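The Break Room Pilot

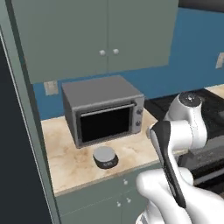 Gurkis sold us the arm as a trial. Thirty days, no obligation, one kitchen. Management at Fetley felt the break room was a gentle place to start, the way a dentist starts with the mirror.

Kaan Sönmez had run that kitchen for 12 years without it appearing in his job title. He was in claims. But he knew who took rye and who took white, and he knew that Blöndal from legal wanted her bagel dark enough to file a complaint about. If you had bad news coming, you heard it from Kaan while your toast was in.

The arm knew none of this. It knew 38 ways to approach a toaster oven and was diligent about all of them. We stood behind the yellow tape with our plates and waited, and since there was nothing for Kaan to do, he stood there too, holding a butter knife like a man seeing off a ship.

"It's very smooth," said Blöndal.

"It hasn't asked about your mother," said Kaan.

"No," she said. "I noticed that."

By the second week, people were eating at their desks. The monthly report called this a gain of 126 hours and had a green arrow next to it. Mullari, who signed the reports, took the arrow upstairs, and came back down with approval for a second arm in August.

He found Kaan in the supply closet, between the toner and the envelopes, with a four-slice toaster on an extension cord. There was a line. Mullari looked at it for a while, then at the carpet.

"Is there rye?" he said.

Kaan already had it in.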